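# Week 3: Reading a Hill Town Before You Sell It

Destination Studies, course handout, 9/19/21
Amparo Arrieta
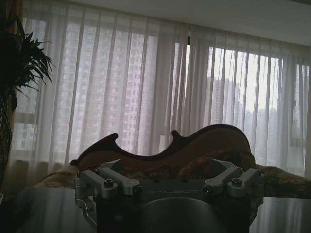 Last week we left Plonden at the top of the ridge road, with the bus turning round and all of you asking why anyone would build a town where there's no flat ground for a parking lot. Great question, and it gets us straight into this week's topic: how the shape of a place decides what kind of visit people have there!

Plonden sits at 1,998 meters. Keep that number in mind, because height explains a lot about the town. The mornings are clear, the clouds come up the valley after lunch, and by late afternoon the lookout above the chapel can be completely white. A guest who arrives at four and leaves at ten the next morning may never see the view they paid for. A guest who stays 2 nights nearly always gets it. Same town, same hotel, completely different trip.

## Terms for this week

**Arrival point.** The first spot where a visitor feels they're in the place. In Plonden it's the stone bridge, well below the town itself. The bus station comes later and hardly anyone remembers it.

**Anchor.** The sight that gets people to book. For Plonden, the lookout.

**Filler.** Everything people do between anchors. Don't look down on filler! The Kermani bakery is filler, and in Itzel Quezada's visitor interviews it came up more often than the lookout did.

**Dwell time.** How long someone stays in one spot without being made to.

**Shoulder season.** The weeks on either side of the busy ones. Plonden's peak is July, so June and late August are where the interesting planning happens.

## The two walks

There are two ways up from the bridge, and I'd love for you to think about them side by side.

The Drolura path goes through the terraces. It's longer and gentler, and it passes the old washing pools and three farm stands (bring coins, the plum paste is wonderful). People wander on it. They sit on walls and talk to the farmers and lose track of the hour, so they reach the top after the clouds do.

The Brarex stairs go straight up. Steep, shady, 100 steps between the first landing and the second, and you come out right at the lookout with your legs shaking and the whole valley in front of you. Dramatic! But there's nothing to buy, nowhere to sit, and anyone with bad knees is out.

Most brochures list the stairs as "the route" and mention the path in small type. Negin Ranjbar's reading for this week argues for sending people up the stairs early and down the path slowly, and I think she's right about fit walkers. She says much less about families and older guests, so look for that gap as you read. What would you offer them? The shuttle helps, but it skips the bridge, and then you've lost your arrival point.

## A note on seasons

Homa Tabrizi spoke to the evening section about running a nine-room guesthouse in the off months, and her notes are in the course folder. Please read the part on breakfast. She moved it an hour earlier in spring so guests could be out before the clouds, and cancellations of the second night dropped. One tiny change to a kitchen schedule! I keep coming back to it.

She also makes a point I hadn't considered, that rainy-day guests spend more time in the village shops and write longer reviews. Bad weather is part of the product in the hills. Describe it in your copy. "Mist in the terraces by three o'clock" is a lovely line and also fair warning.

## For next class

1. Read Ranjbar, first half only. The section on rail fares is out of date, skip it.
2. Pick a hill or mountain town you've been to yourself. Name its arrival point, its anchor, and one piece of filler you still think about.
3. Write a one-day plan for that town for a visitor who can't manage stairs. Keep it to one page. Real opening hours, please; last term I got a beautiful plan built around a museum that was closed.

Romain Delorme is covering the first hour next week and will take you through his trail maps. Bring colored pencils if you have them. He'll want you to mark where you think people stop, and then compare that with where the benches are.

Draft plans can go in the tray by the door or in the folder.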